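4.3 Setting the moisture sensor and the dryer's auto-stop

Before you start, read section 4.2 on leveling. A unit that leans will shut off early no matter what you set here, and then people blame the sensor.

1. Turn the selector to OFF and wait for the drum to stop.
2. Press and hold the Level key until the display shows 2.
3. Load the drum to half full with cotton towels. The Jitex quick card tells you to calibrate with an empty drum. We tried it that way and got a different reading every time.
4. Press Start. Leave the door shut until the tone sounds.
5. Write down the number on the display. Ours read 1255 on the first run.

NOTE: The card claims the setting "adapts to your fabrics over time." We have seen no sign of this. If you switch from towels to bedding, run the steps again.

CAUTION: Don't wipe the sensor bars with fabric softener sheets or anything oily. Use a damp cloth and let the bars air out before the next load.

Small items are where auto-stop does worst. Socks and washcloths slide past the bars without touching them, and the dryer decides it is finished. Use timed drying for these and check them by hand.

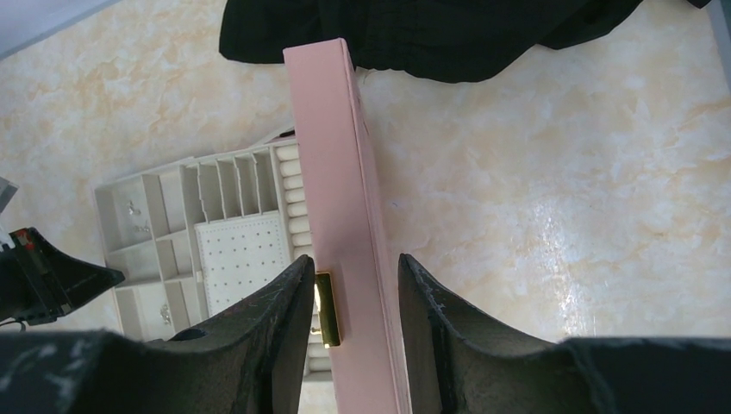 Dimaculangan Residence Services | Laundry and Linen Team

6. Compare your number with the label inside the door. If it is lower than 281, clean the bars and go back to step 3.
7. If it is still low after a second try, stop and call the service desk. Don't keep raising the dryness level to make up for it. All you get is stiff towels and a bigger power bill.

NOTE: Storov sells an add-on humidity probe for this model. Birutė Vītola ran one in the east building through June and could not tell the loads apart from the ones dried without it. We don't stock the probe and won't install it on request.

CAUTION: The lint screen must be in place for every run, including test runs. The machine will start without it. The manufacturer's leaflet suggests otherwise, so don't count on a lockout that may not be there.

8. When the number is good, press and hold Level again until the display goes blank, then turn the selector to the cycle you want.

The "Eco" cycle uses the same sensor and a lower heat. Whether it saves anything depends on how long it runs, and with a full load it runs a long time. Check your own meter before you believe the sticker.

Changes to this section go to Tsutomu Hamada. Last revised March 29, 2019.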